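Sticker sheets, part two: what we did at the table

By November our group (me, Imke Voß and Mahmoud El Idrissi) had pretty much settled on stickers as our topic. We wanted to know why a sticker that looks so easy on the sheet turns into such a pain once you try to put it somewhere neatly. Our advisor, Ohemaa Ofori, liked that it was cheap. We bought 12 packs and got going!

The smileys were the trouble sheet. The circles sit close together, so you need a fingernail or a very careful fingertip to lift an edge, and gloves make that a whole different job. Once a sticker curls onto its own glue, good luck getting it flat again — I tried for ages and gave up.

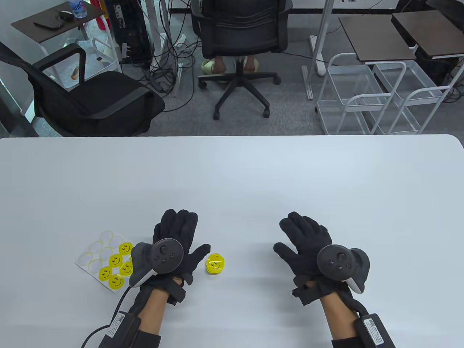
Fig. 2. Smiley sheet with five stickers left, and a curled one on the white tabletop.

Imke's trick was to bend the sheet instead of picking at the sticker. The backing drops away and a bit of the edge pops up by itself, which made me feel silly about my first try. Mahmoud still prefers starting at a corner of the sheet and working inward (he's stubborn, and also faster than me).

For the next round we want bigger circles and a matte paper. I'm also keeping the folded ones in an envelope, so please don't throw it out.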